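Saturday, October 10, 2020

Sourdough rye, batch 12. Third go with the Troncoso starter and the first with the coarse meal from Donville. Wanted to find out whether the sour stage is going too far overnight now that the heating is back on.

Starter taken out of the fridge Thursday evening. Fed twice at equal parts meal and water by weight. It came up well both times and smelt of apples, with a bit of nail varnish underneath. The smell went after the second feed. Wenceslao says it did the same for him in August when the jar had been left too long between feeds, and that he just carried on.

Sour stage

Mixed last night at half past nine. Coarse meal, warm water, a spoonful of starter. Lid on, left on the shelf over the sink. I had meant to use the lower shelf and forgot. By seven this morning it had domed and was starting to sink in the middle. Taste sharp, more so than batch 11. I would have liked it an hour and a half earlier.

Coarse meal takes up water much more slowly than the fine. At mixing it looked like soup and I nearly added more. Left it alone and by morning it was thick enough to hold a spoon up.

Main dough

Added the rest of the rye, the strong white, salt, and the scald. The scald was cracked rye with boiling water poured on it last night, covered and left to go cold. It had set solid in the bowl and had to be broken up with a fork. Next time loosen it with some of the dough water first. There are still lumps in the loaf, I can see them in the crust.

80 per cent hydration, not counting the scald. Mixed by hand for five minutes with a wet spatula. No kneading, there is nothing in it to knead.

Bulk was short, a little under an hour. Then into the two long tins, smoothed over with a wet hand and dusted with meal. Proved until pinholes showed through the dusting. Tin A got there first by some way. It was nearer the oven, so that may be all it is.

Baking

Hot start for 12 minutes with the steam tray, then turned down for the rest. The Nostton oven still runs hot at the back right corner. Turned the tins round halfway and it came out fairly even, apart from one dark end on A.

Out of the tins and back on the bare rack for the last five minutes to firm up the sides. B stuck along one long edge and lost a strip of crust. I greased that tin with oil as we had run out of lard – lard is better, buy some.

Both loaves rose less than batch 11. A has a crack along the top, left of centre. B is flat but sound. Knocked on the bottom of each and they sound done.

To do before batch 13

1. Do not cut either loaf until tomorrow lunchtime. Batch 10 was cut warm and gummed up the knife, and we learned nothing from it about the crumb.

2. Order more coarse meal from Donville, 3 bags this time. The Drornow mill is cheaper but their last lot was so uneven that I could not compare anything with it.

3. Save carrier bags for the loaves that go home with people. Any clean one will do as long as the loaf is wrapped in a cloth first, otherwise the crust goes leathery by evening. Hung up by the handles they stay off the worktop.

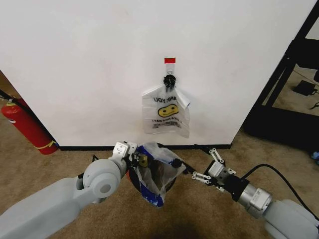

4. Move the sour stage to the lower shelf and start it an hour later. Change nothing else, or we won't know which one did it.

5. Ask Wenceslao Urrutia for his August notes. He had the same trouble with sharpness and I think he cut the starter by half, but he may have changed the water temperature in the same week.

6. Get a second probe thermometer. The one we have reads differently depending on how far in it goes, and I don't trust the figure I took from B, so I have left it out.

Starter fed again at four and back in the fridge. Tins soaking.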